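Sorting Packaging Waste From a Table Into a Basin and a Bag

Contents
1. What you need
2. Setting up the work area
3. First pass: flat wrappers
4. Second pass: bags
5. Containment and transfer
6. Cleaning the cloth and basin
7. Common problems

Scope

This page covers clearing light packaging waste from a table or a large box used as a table: snack wrappers, film sleeves, shopping bags, empty packets. It does not cover glass, food scraps or anything sharp. The method suits a room with no fixed bin, where waste collects on one surface and has to be carried out in one trip.

1. What you need

A round plastic basin with a smooth rim. A cracked or ribbed rim snags film.
One plastic carrier bag with loop handles, intact at the bottom.
A damp cloth and a dry cloth.
A small box or tray for anything that is not waste.

The basin used while writing this page came from Ruditz and holds more than a kitchen bin of the same width would suggest, as light packaging can be pressed down by hand. A bucket also works but is narrower, and long wrappers spring back out of it.

2. Setting up the work area

Put the basin on the floor against the long side of the table, not at a corner. The rim should sit below the table surface so that items are lowered into it. If the basin is higher than the table, use a lower basin.

Remove keys, coins, chargers and papers first and put them in the tray. Check under large bags. Receipts stay in the tray until the end and are sorted separately.

Leave the tablecloth in place. A cloth with a printed border should be cleared from the border inward, as small scraps are hard to see against lettering and patterns.

Close windows and switch off fans. Film wrappers weigh very little and a light draft will move them off the table.

3. First pass: flat wrappers

Start with the thinnest items. Take each wrapper by one edge, lift it straight up, move it over the basin and release it below the rim. Film released above the rim tends to drift.

Empty crumbs into the basin before letting go. Hold the open end down and tap once. Do not shake.

Wrappers with foil on the inside go in crumpled. Clear wrappers go in flat. If your local collection separates them, run two basins; the town collection in Etimthorpe takes both together, so one is enough there. Check the panel on the back of the packet if in doubt.

Static is the usual difficulty at this stage. A wrapper that clings to the hand or tool can be wiped off against the inner wall of the basin. A slightly damp cloth drawn over the wall beforehand reduces it.

4. Second pass: bags

Large bags are handled last because they cover other items and because they can be reused as liners. Lift a bag by its handles or by one corner and look beneath it before moving it off the table.

Sort by condition:

Intact, with both handles: keep one for transfer, store the rest.
Intact, no handles: fold and store, or use as a liner.
Torn or sticky: into the basin.

5. Containment and transfer

Hang the transfer bag over the side of the basin with a handle on the inside and the body of the bag hanging down outside.

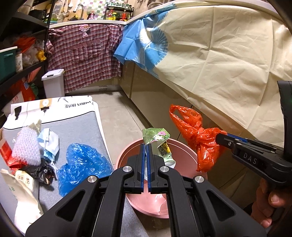
Work with both hands from this point. One side holds the bag steady near the handle, the other continues to bring over single pieces. Keep the hold on the bag light, as shiny plastic stretches at the handle before it tears.

When the table is clear, press the contents of the basin down with a flat palm, open the bag fully, and tip the basin into it in one movement. Tie the handles in a single knot. A double knot saves nothing and has to be cut if something was thrown away by mistake.

6. Cleaning the cloth and basin

Fold the tablecloth toward the center and shake it outdoors. Wipe the basin with the damp cloth, then the dry one, and store it upside down.

7. Common problems

Basin slides on the floor: place a damp cloth under it.
Bag falls off the rim: move the handle farther inside, or clip it with a clothespin.
Basin fills before the table is clear: press down and continue. If it fills a second time, empty it and start again at step 3.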